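Kinaesthetic teaching and teleoperated demonstration

Home | Contents | Subjects | Recent changes | Log in

Last edited 8/17/19 by the Lundatik editors
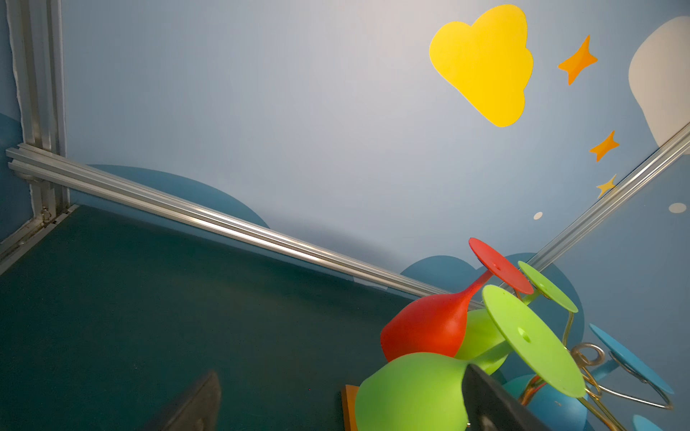
Wrist view of a two-fingered gripper beside a toy tree of silicone cups, discs and bent wire.

Kinaesthetic teaching and teleoperated demonstration are two ways of showing a robot a task without writing out each motion as a program. In the first, a person takes hold of the arm and moves it through the task. In the second, the person works a separate control device and the arm follows. Both produce a recording, usually called a demonstration, which can be replayed directly or used with others to train a control policy.

Kinaesthetic teaching

The arm is put into a mode in which its motors carry its own weight but offer little resistance to the hand. The operator guides it through the task while the joint angles are logged. The gripper is opened and closed by a button on the wrist, or by squeezing the fingers on models that allow it.

The method needs little equipment and is quickly learnt. Its main fault is that the operator's hands and forearms enter the camera's view, so that the pictures recorded differ from those the robot will have when working alone. A common remedy is to guide the arm once by hand, replay the logged joint angles with the operator standing clear, and record the images during the replay. This works only where objects can be put back exactly as they were.

Teleoperated demonstration

Control devices include joysticks, hand-held trackers and leader arms. A leader arm is a small copy of the working arm, joined to it by software – each joint of the follower takes its target angle from the matching joint of the leader. On the Erno leader arm the positions are read 200 times a second. Camera images are stored at a lower rate and matched to the joint readings by time stamp.

Most devices return no sense of touch, and operators judge contact by sight. Beginners tend to close the gripper too far and to pause before each grasp. Pauses are often trimmed before training, as a policy trained on them may stop in the same places and fail to move on.

Cameras

A fixed camera shows the whole work area, but the arm may hide the object at the moment of grasping. A wrist camera moves with the gripper and keeps the fingertips in view, at the cost of a narrow field. Many rigs use both. The position of the wrist camera must not change between sessions. If the mount has slipped, the camera is calibrated again and the affected recordings are marked.

Objects and surroundings

Rigid blocks are the usual starting point. Toys with cups, discs and wire parts are harder, as a finger can catch on a loop and the outline changes greatly with the angle of view. Work areas are often built from aluminium extrusion, to which panels can be fixed. Plain panels make objects easy to pick out, while printed or painted ones are used to vary the background, so that a policy does not come to depend on a single wall colour.

The Ongart set

The Ongart set was recorded at Nornham by leader arm and holds 700 demonstrations of picking up and placing small objects. A further 184 were rejected, 67 of them for time stamp faults and the rest for dropped objects or incomplete tasks. Rejected recordings are kept in a separate folder and are not used for training.

See also: Force control; Leader arm; Policy learning; Wrist camera

This site uses cookies to remember your settings. Accept | Manage cookies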